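Todholm Review of Paving and Public Ground

OPINION

The case for the plain slab

Every few years someone proposes to break up a large concrete plaza. The usual argument is that the surface is too big, too pale and too bare, and the usual remedy is a pattern: brick bands, contrasting strips, a compass rose. I have reviewed enough of these schemes, at Notau and elsewhere, to have a settled opinion. The slab should be left alone and the money should go into the joints.

A concrete plaza is a set of panels that move. Concrete shrinks as it cures, then expands and contracts with temperature for the rest of its life. The joints decide where that movement goes. A layout with large square panels has few joints, and each one therefore carries more movement than it would in a layout of small units. It also has fewer lines to clean, seal and inspect. I consider this a good trade in nearly all cases where the subgrade is sound.
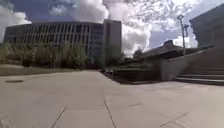

Issue 42 | Page 156

The objection I hear most is visual. A grid of thin dark lines on pale gray is said to be monotonous. I would answer that the joint lines are the pattern, and that they suit a setting where the buildings have strong grids of their own. A long office facade made of narrow vertical strips does not need competition from the ground. Trees and a band of lawn at the edge supply the change of color, and they do it without interrupting the walking surface.

Small fittings matter more than decoration. A drain or utility cover set into a panel is a weak point, as any opening in a slab is. Cracks start at corners. A round or oval cover is easier on the concrete than a square one, and where a square frame is unavoidable the designer should line it up with a joint. At Bowen the covers were placed wherever the pipes happened to run, and the contractor cut the slab to suit. The resulting repairs were charged to the paving budget, although the fault was in the drainage drawings.

Cracks deserve a calmer response than they usually get. A crack that branches off a joint and stays narrow is a maintenance item. It should be measured, recorded and looked at again after the next winter. If the edges remain level, seal it and move on. If one edge has lifted, the problem is underneath and no surface treatment will correct it. 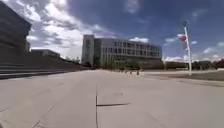 The Skotiscombe scheme shows what happens when this order is reversed. The survey listed 669 linear feet of failed sealant and 400 of sealant near the end of its life. The proposal that followed dealt with neither. It called for a decorative overlay on top of the existing panels, with new saw cuts that did not match the old joints. Any overlay bonded across a working joint will crack above that joint. This is in every textbook, and it was in the comments I returned in October.

Steps at the edge of a plaza raise a separate question. Wide, shallow treads are comfortable to use but hard to read, particularly when they are in shade and the paving beside them is in sun. A light nosing on each tread is the minimum. I would also keep the top landing free of any banding in the paving, so that a dark line on the ground always means a joint or an edge. Once the floor carries stripes for their own sake, a person walking quickly has to sort the real ones from the rest.

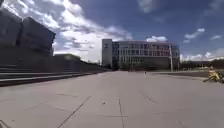 Staining is the last complaint, and the weakest. Concrete weathers to a mottled gray. Pressure washing at high settings removes the cement paste along with the dirt, exposes the sand, and leaves a rougher face that collects more dirt. Low pressure and a mild detergent are enough for most purposes. Old stains can stay. A replaced panel will look brighter than its neighbors for years, and I would accept that too before agreeing to coat the whole area to hide it.

My recommendation for Skotiscombe remains as submitted: rake out and reseal all joints on the failed list, monitor the remainder, and defer any change to the surface until two full winters of level readings are available.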